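17. April 2020

Mit dem heutigen Eintrag wird die Reihe über die Haushaltsführung in Altbauwohnungen fortgesetzt. Gegenstand ist der häusliche Arbeitsplatz, der seit einigen Wochen auch in unserem Hause dauerhaft besteht.

Die Wohnung verfügt im Arbeitszimmer über eine einzige Wandsteckdose. Für Rechner, Bildschirm und Leselampe wurde daher eine Steckdosenleiste mit Schalter vorgesehen. Frau Ilona Vörös, deren Ratschläge den Lesern aus dem Beitrag vom Februar bekannt sind, empfiehlt, die Leiste nach Arbeitsende vollständig abzuschalten. Dieser Empfehlung wird hier gefolgt. 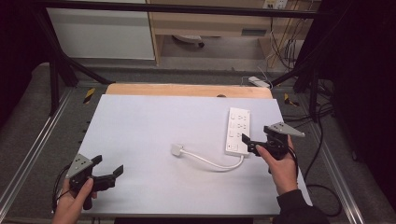

Hinsichtlich des Tisches fiel die Entscheidung auf ein gebrauchtes Modell von Garkov mit einer Tiefe von 80 Zentimetern. Die Fensterseite erwies sich am Nachmittag als zu hell - der Tisch steht nunmehr quer zum Licht. Herr Győző Pálfi regte ferner an, feste Arbeitszeiten schriftlich niederzulegen. Der Aushang befindet sich an der Küchentür und sieht nach jeweils 40 Minuten eine kurze Unterbrechung vor.

Noch ungeklärt ist die Aufbewahrung der Akten. Ein Regal mit 12 Fächern ist bestellt, ein Liefertermin wurde bislang nicht mitgeteilt. Hierüber wird zu gegebener Zeit berichtet.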